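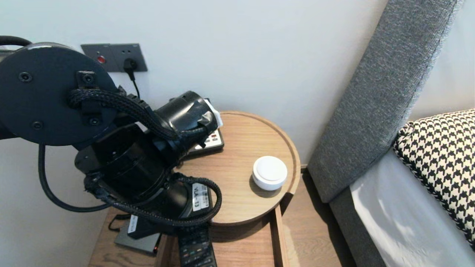 Arm over the bedside table, remotes on the top and on the shelf

Is the Plameo arm kit any good for bedside work?

Posted by Tobin_R, Nov 5, 2022

I help run a small guesthouse and I've gone completely down the rabbit hole on room-reset robots. The one I keep coming back to is the Plameo kit from Dreltano: arm, cable set, their teaching software, and two remote setup sessions. I love the idea of it putting the remotes back, closing drawers and generally leaving the nightstand the way the next guest should find it.

My worry is the furniture. We have round tables with a raised lip, a phone on some of them, and a bed right up close. Has anyone used it in a space like that? And how long before it does something useful? I have a decent laptop and can follow instructions, but I'm no programmer.

Blandine Bouvier

Oh, you're going to have fun with this! I've had the kit since March and I still grin when I switch it on in the morning.

Round tables are fine. The lip matters more than the shape: if the arm comes in low and flat it will catch, so teach every approach from higher up than feels natural and let it come down over the middle. I recorded 27 runs of "pick up the remote, set it down next to the phone" before I was happy with it, and that took me most of an afternoon (with coffee, and with one long break while I worked out that I'd saved them all to the wrong folder).

Drawers are harder. Start with the drawer already partway open and teach closing first. Opening from fully shut is a separate lesson and on a drawer with no handle I'd skip it for now.

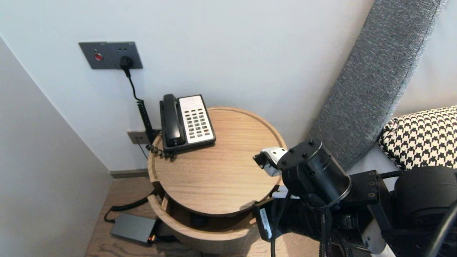 Side table with the drawer partly open, phone at the back

Things I'd do before the first session:

Look at where your phone cord goes. A coiled one can hang off the back of the table, and you want the arm's path well away from it.
Push the bed over a little if you can. About 3 inches made a real difference for me.
Tie the arm's own cables with some slack at the wrist. Too tight and it pulls when it turns.

The setup sessions are great, by the way. Ask for the second one a few weeks after the first, once you have real problems to bring. My one gripe is the manual, which spends 58 pages on installation and almost nothing on pillows.

mapleside_jo

We have the Valcárcel one, not Plameo, so can't compare. Works ok. Loud.

Plerton Pete

Agree with Blandine on closing before opening. I'd add: keep the same remote in the same type of room while you're training. I mixed long ones and short ones and the grip was all over the place until I started again with just the long one. Support answered my email the same day and sent me a better grip setting, so do write to them if you get stuck. Do your rooms have carpet or hard floors? The stand I bought rocks a bit on carpet.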